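Unit 7: When the grip fails without an alarm

Notes for the second lecture. Please read them before the lab in September and bring your own fault log.

1. What happened on the Brititz line

The Brititz cell was a small packing cell. One arm took soft bags from an open box and put them in a tray. The controller was made by Rinik and the fingers were bought from Canpolat. In one night shift the cell reported 274 picks, all of them marked as good. In the morning the operators found only 188 bags in the trays. The other bags were on the floor, or still in the box, and one was caught behind the guard.

There was no alarm during the whole shift. This is the reason we study the case.

2. How the controller decided that a pick was good

The Rinik program looked at one value only, the motor current at the end of closing. If the current was over the limit, the program said that an object was in the fingers. For a hard object this works quite well. But the current also goes up when the two pads press on each other, or when one finger pushes against the side of the box. In both cases the program counted a good pick and the arm moved away.

The first report blamed worn pads. The pads were changed, and the fault came back on the next shift. Please remember this when you write your own reports: a part can be worn and still not be the cause.

3. The safety side

An operator opened the guard to take out the caught bag. The arm stopped, as it should. The fingers did not open, because they were designed to hold the load when the guard circuit is cut. The operator pulled at the bag by hand, the bag tore, and the fingers closed the rest of the way. The glove was pinched but there was no injury. The corrected procedure asks for the finger pressure to be released first, with the key switch, before any hand goes near.

4. Repeating the fault by hand
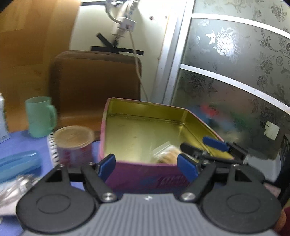 The Prusport exercise repeats this fault with hand-held grippers, so each student can feel where the force goes. Work in pairs and go slowly. The hard part is the wall of the container. When you reach into a metal tin for a plastic bag with a few biscuits in it, the jaw mechanism has to pass over the rim while the finger points down to the bag, and a small error in angle brings the linkage against the metal. Write down for each try what you touched first - bag, rim or floor of the tin.

Do 82 tries per pair. Mark each one as held, dropped or false grip. Keep false grip as its own column and do not add it to dropped.

5. To prepare

Suggest one second signal that could have shown the fault at Brititz. Finger position is the usual answer, so explain also when it would fail with a very thin bag.

Related items
Unit 6: Guard circuits and stored energy
Unit 8: Reading a fault log
Worksheet: Current limits and soft objects
Prusport lab rules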